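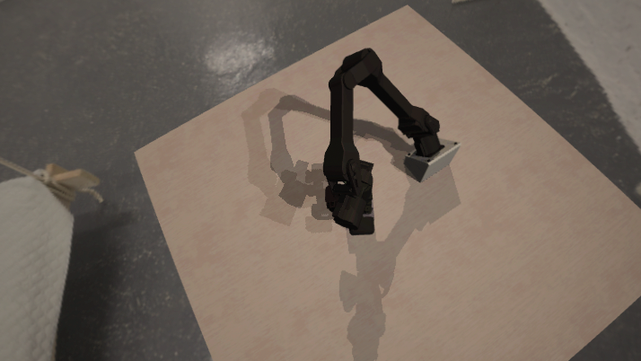 Velimir Gashi wrote to us in February that his students were afraid to report harassment at the front office, where everybody can see who is coming in, and that the locked box changed this in the first weeks.

Mevix report box, wall model

The Mevix is a steel box for written reports of harassment and bullying, made for universities, schools and training centres. It is produced by Ganier and sold by Previrmont.

The slot takes a folded A4 sheet. The door has two different locks, so one person alone cannot open it. We advise that the keys stay with two persons from different departments – for example the student office and the counselling service.

Included with each box:
500 report forms, in English
4 wall screws with plugs
3 keys for each lock
Guide for staff, written by Gorazd Tomić

Order number: 567
Colour: grey or dark blue
Delivery: roughly 3 weeks

The forms ask for the place and the kind of incident. The name is optional. Forms in other languages can be ordered separately from Babić, the printing house which makes them for us.

Price list valid from May 2022. For more than one box please write to us before ordering.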